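The Quiet Art of Running for Lieutenant Governor

By the time the bus reached Somness, the candidate for lieutenant governor had eaten three lunches and been introduced by the wrong name at two of them. The third host got the name right and the office wrong. He shook every hand anyway, which is most of the job if he wins.

The state has had a lieutenant governor for longer than it has had paved roads, and in that time the duties have grown very little. The holder presides over the senate, breaks ties, and takes over should something happen to the governor. Governors here tend to be in excellent health. The last tie was over the naming of a bridge.

None of this has discouraged applicants. Four people wanted the second spot on the ticket this spring, and the one who got it was chosen, according to people in the room, for coming from the northern end of the state and owning a decent raincoat. His opponent, a county assessor from Jurken, was picked for being from the southern end. Between them they have balanced both tickets so thoroughly that a voter could swap one for the other and only the yard signs would suffer.

I followed both campaigns through most of October, and I can report that they are hard to follow. The top of the ticket travels with a press van, a sound truck, and a man whose sole task appears to be carrying a different jacket. The bottom of the ticket travels with a cooler. The assessor's team puts 290 miles a day on a car with a donated spare tire, and her schedule is sent out the night before in an email that always begins with an apology for the last one.

At the Mujić bakery in Jurken, where candidates have gone to be seen with pastry for as long as anyone can remember, she drew 94 people. Her staff were thrilled. A good many of them had come for the pastry, and a fair share left with two.

Her pitch is that the office could do more. She would like it to review how small counties get their road money, a subject she can discuss for forty minutes without notes and, on the evening I heard her, did. His pitch is that the office could cost less. He proposes giving up the official residence, a brick house with drafty windows that the last two holders declined to live in. It is the first cut in state history that the beneficiaries have already made for themselves.

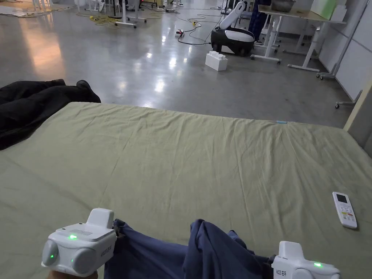 Then there was the debate. It was held in the gym at Zura, at four in the afternoon, and broadcast on a channel that otherwise shows the county meeting and the weather. Each candidate had been coached to mention the top of the ticket at every chance, and they took every chance. I gave up keeping a tally after the opening statements. A man behind me asked his wife which ones these were.

The only sharp exchange came over a letter she sent his campaign in the summer, proposing a series of joint town halls. He said he never got it. She said it was certified. He said he would look into it, and for a moment the two of them seemed to be enjoying themselves.

The last race for this office in which the numbers were reported separately was settled by 929 votes, and both sides bring it up as proof that every ballot counts. Under the current rules the two names are joined on one line, so a voter who adores the assessor and can't stand her running mate has to take both or leave both.

After the debate she stayed to help fold chairs. He had already left for a fish supper in Somness, where he was down to speak after the raffle.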